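3.2 Water use at the kitchen tap

Kitchen taps made up 27 per cent of indoor water use in the Ollska flats, more than we had expected from the earlier survey in Gukton. Most sinks in the newer flats are of the single deep basin type (Figure 4).

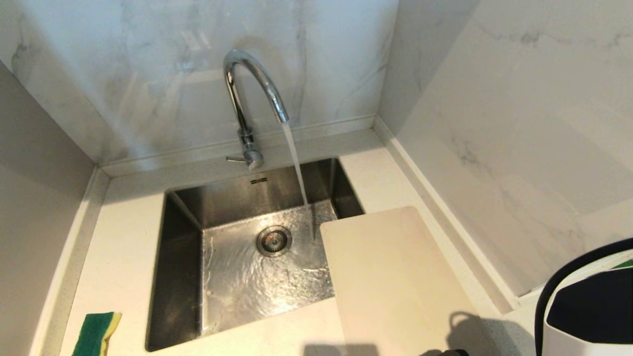
Eduard Vaněk

Figure 4. Stainless steel sink with a gooseneck tap and side lever.

Households filled in a diary for each use of the tap, and the entries were checked against meter readings taken in September. Rinsing vegetables and washing up by hand were the main uses. Diaries from 400 households were complete enough to keep.
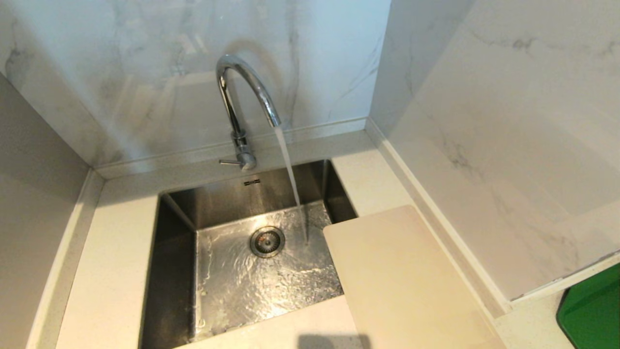

Where the diary and the meter disagreed, we kept the meter value. The gap was widest in the early evening, when several people shared the kitchen and short uses were often left out.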